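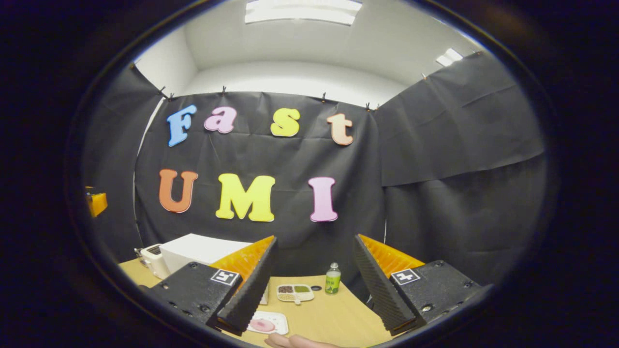
Charmaine Mabaso asked that the jaw fault stay open until the left finger has been checked under load. Agreed — see item 3.

Hand gripper inspection, Wurora bench, January 4, 2022
Fault: left jaw slow to release, 3 times in 50 cycles.

1. Finger pads, ridges clear of crumbs — OK
2. Mounting block screws, both sides — left side retorqued
3. Release under load — FAIL, repeat after 40 more cycles
4. Marker squares flat and clean — OK
5. Toaster unplugged before hands go between the jaws — OK, add to the start card
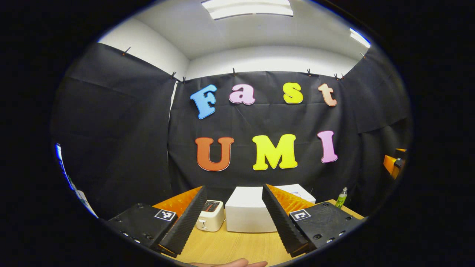

Item 5. Toaster and boxes on the table, jaws open.

6. Trigger spring — worn, replacement ordered from Brulten
7. Backdrop clips tight — OK

Comment: do not force the jaw open by hand. Let go of the trigger, put the tool down and note the cycle number. Next full check in July.

Sustcombe Bench Safety | Contact the safety desk | © 2022 | Back to top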